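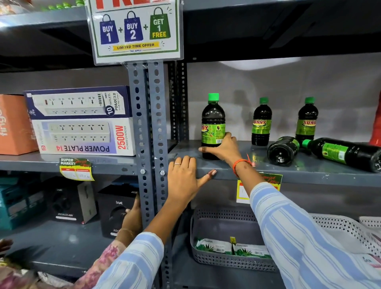 Teaching by Demonstration: Notes for Session 14
Module leader: Fadime Sezer

This session concerns the recording of shelf tasks by hand, for later use in training a robot arm. Students should have read the Tandier notes on remote control before attending.

A demonstration is one complete attempt at a task, carried out by a person and recorded from the viewpoint of the head. In the shelf exercise, the task is to stand fallen bottles upright with their labels facing the front. The demonstrator takes the bottle around its lower half and keeps the cap clear. The other hand may rest on the front edge of the shelf, provided that it does not cover the bottle being moved.

Three points are assessed:

1. Pace. Movements should be steady. A pause before letting go is acceptable - a second grasp is not, and the attempt must be recorded again.
2. Order. Bottles lying across the front are dealt with before those behind them.
3. Surroundings. Price tags, baskets and boxed goods on nearby shelves are left in place. A robot trained only on bare shelves performs poorly in a shop.

Each group submits 54 demonstrations by hand and 19 by remote control, the latter on the Paredes arm. The two sets must be kept in separate folders. Failed attempts are labelled as such and retained.

Written comparisons of the two methods should not exceed 900 words and are due in July.

Related items
Session 13: Grasp Types and Hand Position
Session 15: Remote Control with the Paredes Arm
Flusberg Laboratory: Booking Rules
Grerness Reading List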